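Dulce Bermúdez: 'I have been murdered in three languages and never once on a Friday'

The character actor on playing corpses, quarrelling with caterers and why she turned down the lead in Foltwood.

Dulce Bermúdez arrives at 10 in the morning, orders soup, and sends it back for being "too optimistic". She has 3 films out this year. In the first she is a bishop's widow, in the second a bishop, and in Plotik, the one people will queue for, she plays a woman who walks along a country road for most of the second act and declines every lift she is offered. It is the best thing she has done, and she would like it known that her feet hurt throughout. 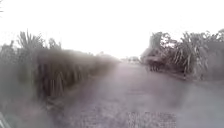
Walking for a living

Plotik was directed by Mio Hosoda, whose last feature, Culolitz, was set entirely in a lift. Going outdoors seems to have gone to her head. "Mio rang me and said, there's no dialogue for 8 pages," says Bermúdez. "I said, wonderful, what do I do? She said, you go away from the camera. I asked what my motivation was and she said, the other end."

They shot it in May, with a crew small enough to share one tin of biscuits. Hosoda likes a long take. Bermúdez likes a chair.

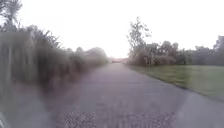

"You start out acting," she says. "You do a limp, you do a bit of grief with the shoulders. By the fifth take you have dropped the limp and kept the grief. By the ninth you're thinking about sandwiches, and of course that's the one she used."

Her co-star, Horácio Bragança, drives the van that keeps pulling up beside her. He is known for preparing thoroughly and had written his character a diary, which he offered to read aloud between set-ups. Bermúdez took to having her lunch on the far side of a hedge. They are, she insists, great friends. He sent flowers at Christmas, with a note from the character.

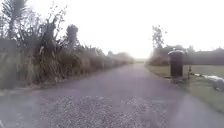 The open road, which gets more screen time than Bragança.

She came to film late. There were years of touring theatre first, mostly under Uriel Ayala, a director who believed that rehearsal should be cold and that interval drinks encouraged the audience. She played his Lady Macbeth in a leisure centre while a badminton final went on behind the partition. "We got their applause," she says. "I bowed to it. You take what's going."

Then came Espinoza, a police drama in which she was strangled before the opening titles and impressed the producers so much that they brought her back as the victim's sister. After that, the phone didn't stop. More widows, more aunts, a memorable poisoner.

The lead in Foltwood should have been the big one. She read the script on a train and got off two stops early to telephone her agent, Dariusz Sobczak, and tell him no. Why? "She learns to love again. On a boat. I've been on a boat." Sobczak, who has represented her through all this and has the blood pressure to prove it, still brings it up at birthdays.
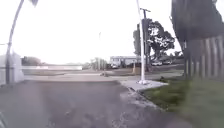

She isn't sorry. The money would have been nice -- she has a roof that wants doing, and a nephew who wants a drum kit -- but she has seen what happens to people who get top billing. They start having opinions about water.

Does she have a Method? She looks at me as if I had asked to borrow her toothbrush. "I learn the lines. If there are no lines, I learn where the lavatory is." And the worst direction she has ever been given? "Ayala once told me to be more like a Thursday. I have thought about it ever since, and I'm sorry to say he was right."

Next up is another film with Hosoda, about which Bermúdez will say only that there is sitting down in it. She had this put in the contract. The soup comes back, less optimistic, and she finishes the lot.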